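Moving the blog, part 2

10/11/19

The old host shut its doors to new customers in January, and I have been putting off the move ever since. There were 299 posts to bring over and 606 comments, most of them on the bread recipes.

The export file opened fine. The import stopped at post 70 every time until I took out a stray quote mark in the title. Parveen Bugti spotted it after I had stared at it all evening.
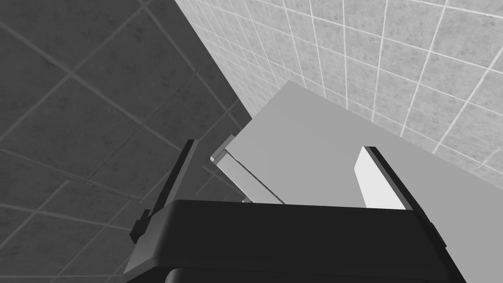 What is still broken

Categories came across as tags, so the menu on the left is a mess. I'm fixing those by hand, oldest first. Links between posts still point at the old address – if you hit a dead one, leave a comment and I'll get to it.

Email subscribers will need to sign up again. The form is at the bottom of the About page. The recipe index comes next, once the categories are sorted.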